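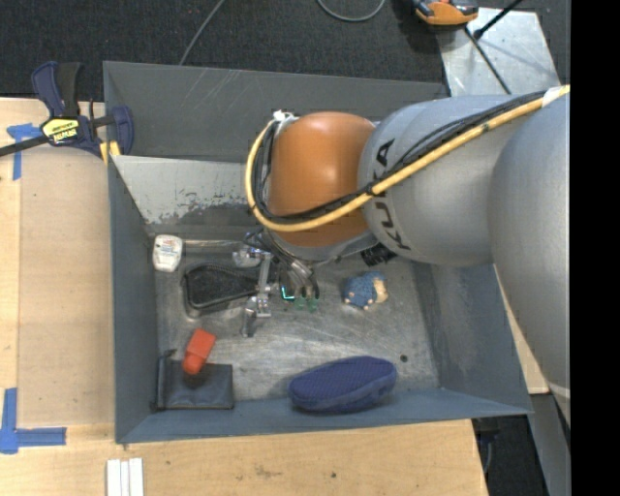 Helles Holz unter grauem Metall.

Häufige Fragen zum Ölen von Tischplatten

Ich bin Grigoris Sarantis und öle seit vielen Jahren Tische, eigene und fremde. Seit Januar landen so viele Mails bei mir, dass ich die Fragen, die immer wiederkommen, jetzt einfach hier sammle. Stand: 16.04.2026

Öl oder Lack?
Bei mir fast immer Öl! Lack sieht lange super aus, aber wenn er einmal durch ist, musst du die ganze Platte abschleifen. Eine geölte Platte kannst du stellenweise ausbessern, abends nach dem Essen, wenn du magst. Für den Esstisch mit kleinen Kindern würde ich trotzdem kurz über Lack nachdenken (ich sag nur Filzstift).

Welches Öl nimmst du denn?
Zurzeit das Hartöl von Toteo, davor lange das von Mirkik. Das Mirkik feuert Eiche stärker an, auf Ahorn war mir das aber zu gelb. Wer helles Holz hell lassen will, sollte ein leicht pigmentiertes Öl ausprobieren, und zwar bitte erst auf der Unterseite. Geld bekomme ich von keinem der beiden, ich kaufe das alles selbst.

Wie fein muss ich vorher schleifen?
Ich höre bei Körnung 180 auf, manchmal gehe ich bis 220, aber mehr bringt nach meiner Erfahrung nichts. Je feiner du schleifst, desto schlechter zieht das Öl ein. Und immer mit der Faser, auch am Rand, wo es lästig wird.

Wie viele Schichten brauche ich?
Zwei reichen. Dünn auftragen, einziehen lassen und den Überschuss gründlich abnehmen – wirklich gründlich, sonst klebt es tagelang und du schreibst mir wieder. Die Zeit zwischen den Schichten steht auf der Dose. Im kalten Keller gebe ich gern noch eine Nacht dazu.

Stimmt das mit den Lappen?
Ja, leider! Ölgetränkte Lappen können sich selbst entzünden, vor allem zusammengeknüllt. Ich breite sie draußen einzeln auf Stein aus, bis sie ganz durchgehärtet sind. Du kannst sie auch nass in ein Metallgefäß mit dicht schließendem Deckel legen. Nie einfach in den Mülleimer damit.

Meine Platte hat schwarze Flecken. Kann ich die retten?
Wenn es Eiche ist, war es vermutlich Metall plus Wasser, die klassische nasse Konservendose. Die Gerbsäure reagiert mit dem Eisen, und schon hast du einen Ring. Manchmal reicht Schleifen, sonst hilft Oxalsäure – mit Handschuhen und Brille, gut nachgespült. Danach trocknen lassen und neu ölen.

Darf Metall überhaupt auf geöltes Holz?
Klar, bei mir steht ständig etwas aus Stahl herum. Ein Stück Filz oder Kork darunter schadet aber nie, und Feuchtigkeit solltest du gleich wegwischen.

Wie oft muss ich nachölen?
Mach den Tropfentest: Perlt Wasser ab, ist alles gut, zieht es ein und wird das Holz dunkel, ist es Zeit. Meinen Schreibtisch Kao (ja, der hat einen Namen) öle ich einmal im Jahr, den Küchentisch öfter.

Ölst du auch meinen Tisch?
Kommt drauf an. Bis 200 cm Länge passt die Platte in meinen Transporter, größere müsste ich bei dir machen. Schreib mir Holzart und Maße und häng ein Foto bei Tageslicht an, dann melde ich mich. Im Moment liegt die Wartezeit bei 8 Wochen.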